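Swatching the heel flap, again

2026-09-08

I have now knitted the same heel flap three times in the same yarn and I have three different gauges to show for it. These are my notes, mainly so that I can find them again when I start the second pair.

The yarn is Bai, a wool and nylon four-ply that Nokuthula Van Wyk passed on to me in July after she gave up on a cardigan. It has no ball band. I weighed what was left and had 115 grams, wound into two uneven cakes, plus a small amount of the undyed version that I have kept for toes.

The pattern is Grornarside by Lowri Gape. It is written cuff down, with a slipped stitch heel and a gusset picked up along the flap edge. The instructions are clear apart from the flap itself, where the chart and the written rows disagree on which side you slip. The chart slips on right side rows only. The written version has you slip on both, and that pulls the fabric in a good deal more. I followed the text the first time and the chart the second.
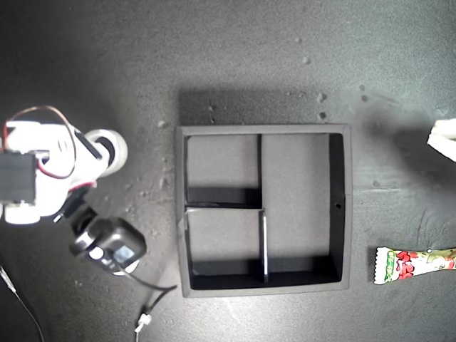

White arm with the red and black cable looped over the top.

The third attempt used the chart, but with the first stitch of every row slipped purlwise with the yarn in front. This gave a cleaner edge for the pick-up and a flap slightly longer than the second. I have kept this one. If you are working from the first printing, check the row count against the chart before you turn the heel, as the text is two rows short.

A note on needles. I knit small circumferences on two circulars and purl looser than I knit, so a flap worked flat always comes out looser than the leg above it. Going down one size for the purl rows fixes it. Leen Fakhoury does the same thing with a metal needle for one row and a wooden needle for the next, both the same size, and gets a result I can't tell apart from mine.

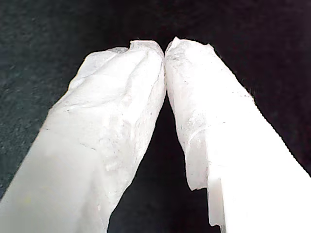 Blocking made more difference than any of the above. I soaked the finished sock in cool water with a little wool wash, rolled it in a towel and left it flat overnight. The slipped stitch columns settled and the flap lost most of its sideways pull. Before that it had been full of small folds and shallow creases, much like the wrinkled white surface on those two gripper fingers, and I had assumed the tension was to blame. I would now block the swatch before measuring anything, including a flap. I used to skip this for socks.

Yardage next. Tâm Lục asked whether one cake would do a pair in the smallest size. It won't. My first sock, with a short leg, took more than half of what I had, and I shall be using the undyed yarn for both toes so that they match. The join is at the start of the toe decreases - spliced, as both yarns felt well enough when damp.

For comparison I cast on a cuff in Stirusix, which is plumper and has more twist. At 152 rounds from cast-on to the end of the leg it would make a boot sock, so I stopped at the ribbing and pulled it back. Veronica Buzatu has had better luck with it for mittens and I will leave it to her.
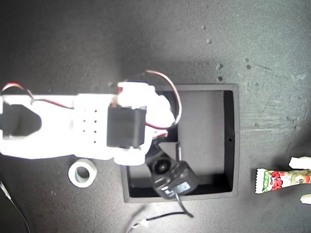

The flat middle section, with its two columns of small holes, and the black motor further along.

Still to do: the gusset decreases on the second sock, and a decision on the toe. Lowri gives a wedge toe with grafting. I prefer a round toe drawn up at the end, but it uses slightly more yarn and I may not have it. I have also ordered a stitch gauge from Munonum to replace the plastic one I sat on. Row gauge for the flap will be added to my project page when it arrives.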